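Setting Up Your First Hero Squad in Kistach

Okay, so you've finished the tutorial, you've got a pile of scrolls in your bag and the game has stopped holding your hand. I've started over on three servers now (don't ask), and this is the order I do things in every time.

Before you begin: you need to be at least player level 5, and the Barracks has to be built. If the Barracks icon is still gray, go finish the bridge quest with Haddad first.

1. Open the Barracks and tap Squads. You'll see one open slot and four locked ones. Leave the locked ones alone for now.

2. Put Bratura in the front row. She's the free tank everybody gets, and she's so much better than she looks! Her shield soaks up the first big hit of every fight.

3. Put your best healer in the back row, directly behind her. Healing in Kistach goes straight up the column, so a healer off to the side does nothing for her.

4. Fill the middle with whoever hits hardest. Fleltier is great if you pulled him. If you didn't, any fire archer will do until chapter two.

5. Tap Save before you back out. The game won't ask you, it just throws the whole lineup away – I lost mine twice the first evening.

Note: squad power shows up in the top corner. You want 2000 or so before you try the Sunken Gate. I went in way under that and got flattened in the first room. 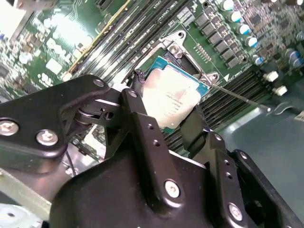 Processor chip held above a green motherboard.

Now for gear, which trips up a lot of new players.

6. Go to the Forge and pick Auto-Equip once, only once, to get everybody dressed. After that, do it by hand. Auto-Equip loves attack and will happily hand your healer an axe.

7. Upgrade weapons to rank 37 and stop there. The next rank needs moon ore, and you'll want every bit of it for Bratura's shield later on.

8. Set aside 110 gems for the second squad slot. It's the first thing I buy on any server, ahead of skins, ahead of extra summons, ahead of everything (yes, even the dragon skin).

Caution: don't feed spare heroes to the Altar yet! Duplicates look useless early on, but you need them for star-ups, and the Altar has no undo. My guildmate Colleen Sawatzky fed it four Fleltiers and still brings it up in chat.

9. Join a guild, even a sleepy one. The daily guild chest opens at 6 p.m. server time and the stamina potions in it are worth logging in for.

Once both squads are saved, head for the Sunken Gate and keep your thumb near Bratura's shield button. The arena comes in the next section.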